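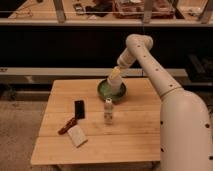

**FOR IMMEDIATE RELEASE**

**Mekevholm puts its first table-clearing arm to work in Pondaseck, and the clearing crew keeps its jobs**

PONDASECK, June. Hi, it's Mekevholm again! I run the sorting floor here, and I asked if I could write this one myself, seeing as the last release we put out used the word "solutions" four times and my own crew couldn't tell me what it said.

So, the news. Starting this month, part of our table-clearing and sorting work is being done by a robot arm. We call the project Garnis. The arm picks small everyday things up off a table and puts them where they belong, one thing at a time, and it does this while the people who used to do all of it by hand do other parts of the job. All 49 of us who worked here before Garnis still work here. I'm putting that high up because it's the first thing my neighbors asked me and I'm guessing it's the first thing you'd ask too.

**What we do, for anyone who doesn't know us**

Mekevholm takes care of the stuff left on tables. Offices, training centers and a couple of colleges in the area send us the trays and totes that come out of their shared rooms at the end of the day, and we sort what's in them, clean what needs cleaning, and send it all back ready to use. Cups, bowls, pens, little bottles, napkins, phone chargers, one time a full set of bagpipes (returned to owner, no charge). Our biggest customer is the Lamont building downtown, and on a busy day Lamont by itself sends us 700 loose items.

It's a good business and I like it a lot. The hard part has always been the first step, which we call the spread. You tip a tote out onto a table and then somebody stands there picking through it, cup to the dish side, marker to the supply side, paper goods to the bin or the laundry depending on what they're made of. It's light work, so people think it's easy. Try it for a whole shift with your neck bent! I did the spread for years before I moved up and I still can't sleep on my left side.

**What the arm does**

The arm is bolted down next to an ordinary wooden table. It reaches over, closes its fingers on a thing, lifts it, moves it, lets go. We started it off on a practice table with a handful of items that come through our door every single day: a green bowl, a white cup, a small bottle, a dark red marker, and so on. Cup in the bowl was the first job we gave it, because stacking a cup in a bowl is how we send dishes to the wash side, and it takes a bit more care than you'd expect. The fingers have to come down straight over the cup and not clip the rim of the bowl on the way in or out.

Flat things are a whole different story. A marker on bare wood is all right. A marker with its tip under a folded napkin is a puzzle, and the crew had strong feelings about whether you go for the napkin first or the marker first. (Marker first won, on a show of hands. I voted napkin.) We've kept those kinds of awkward little setups in the practice mix on purpose, because real totes are full of them. Lamont has never once sent us a tray where everything was lying nicely apart.

It's slow. I want to be fair about that, because I've read plenty of press releases about robots and they all seem to be lightning fast. Ours moves along about like a person who's thinking about lunch. We set it slow to begin with and we've only bumped the speed up when the people working near it said they were comfortable with it, and a few of them said not yet, so it's not yet. 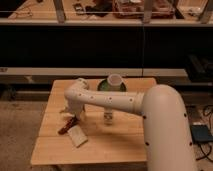 The other thing it does a lot of is stop. If it isn't sure what it's over, it waits for someone to come look, and a light goes on at the sorting desk. In the first week that light drove everybody up the wall. We moved the desk closer and turned the light from red to yellow, and people got a lot calmer about it. I know that sounds silly. Red just felt like you'd done something wrong.

**What it changes for the people here**

Okay, this is the part I really wanted to write.

Before Garnis, 7 people on each shift did the spread. Now 2 people look after the arm's table, and the other five have moved on to jobs we were always short on: checking dishes before they go out, mending and folding the cloth goods, packing the return totes, and calling customers when something turns up that looks like it matters to somebody. That last one never had a proper person on it. We used to keep a shelf of keys and glasses and hope. Now there's a desk with a phone, and the shelf is getting emptier, and I get thank-you notes, which I pin up by the time clock.

Nobody took a pay cut to change jobs. The two spots at the arm's table pay a step higher than the spread did, because there's training involved and there's judgment involved. You have to set the table up, watch how the arm goes after things, mark down what it got wrong, and fix the setup or show it again. People rotate through every few weeks if they want to. Some of them don't want to, and they've told me so! One of our longest-serving sorters tried it for a week and came back and said it was like watching somebody else park your car. She's on cloth goods now and very happy there, and she's still the one the table crew goes and gets when they're stuck, since she can look at a messy tray and tell you right off what'll tip over.

I'd say the biggest change is in how folks feel at the end of a shift. Sore necks come up in our morning huddles a lot less. We've got more people swapping onto late shifts because they don't dread them as much. I haven't got a fancy study for you, just the sign-up sheet, and the late slots used to be the last ones to fill.

It hasn't all been smooth. The floor got reorganized twice in the space of a month and everyone hated the second layout, me included. There's more to write down than there used to be, and some of my crew came to this job exactly because there was nothing to write down. We've made the log sheet shorter and we're still working on it. And the spread tables used to be where people talked. Seven people around one tote is a pretty good party. With the work split up over the floor it got quiet for a while, and I missed it as much as anybody, so we moved the break to where all the stations stop together and put the coffee in the middle of the floor. It helps. It's not quite the same yet.

**Who decides what it gets to do**

The crew does, mostly. When we want to hand the arm a new kind of item, it goes on the practice table first, and the people who sort that item by hand get to say if the arm is handling it well enough. They said yes to cups, bowls, markers and small capped bottles. They said no to anything with a lid that isn't screwed on, and no to eyeglasses. They said a very loud no to phones. A phone is somebody's whole life, and as long as I'm on this floor a person is going to pick it up.

We've told Lamont all of this too, by the way. Their rooms team came out to visit on a Tuesday and stood at the table a good long while asking questions, and one of the things they wanted to know was whether their trays would come back any different. They shouldn't. Same totes, same labels, and a person still checks every tote before it's closed.

**What's next**

We're going to keep the arm on one table through the summer and see how it does with the fall rush, when the colleges open back up and we get more highlighters than anyone could use in a lifetime. If that goes well we'll talk about a second table. By "we" I mean the whole floor, in the huddle, with the numbers up on the board. We've agreed that a second table only happens if there are real jobs waiting for the people who'd move off the spread, with the names of the jobs written down first.

We're also hiring! We need two more people on dish check and one on the found-items desk. No robot experience needed, and if you've ever waited tables or raised kids you'll probably be great at it.

**Come see it**

If you're a reporter, a customer, or somebody who runs a shop like ours and is trying to figure out if an arm makes sense for you, come on by. Afternoons are best, after the first Lamont load is in. Call the front office and ask for the sorting floor, and wear shoes you can stand in. I'm glad to show you the log sheets as well, including the pages from the first week, which are mostly the word "napkin" with a question mark after it.

**About Mekevholm**

Mekevholm sorts, cleans and returns the everyday items used in shared rooms at offices, training centers and colleges in and near Pondaseck. We have 49 employees and one robot arm. Garnis is our project for bringing automation onto the sorting floor.

**Press contact:** Sorting floor, Mekevholm, Pondaseck. Please ring twice, it's loud in here.

###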